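Old desktop, new processor - worth it?

jetcombe_si
Evening all! Finally doing up the old family PC and I'm loving every minute of it. Budget is 200 and I've already got a bigger drive. Do I change the processor or just add memory?

Maxence R
Processor, every time! Mine felt like a new machine - even photo editing flew.

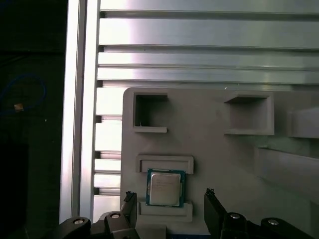
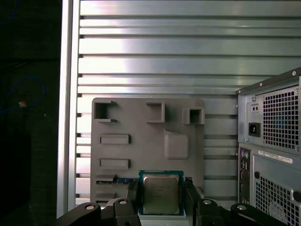
Check your board's list before buying, though, and get fresh paste while you're at it.

camura5
Disagree, sorry. Memory first, it's cheaper and you'll notice it more with 5 browser tabs open.

Maxence R
Depends what he plays!

jetcombe_si
Mostly old racing games, plus my daughter's homework. Memory first then, and I'll save up for the other - can't wait to get the lid off!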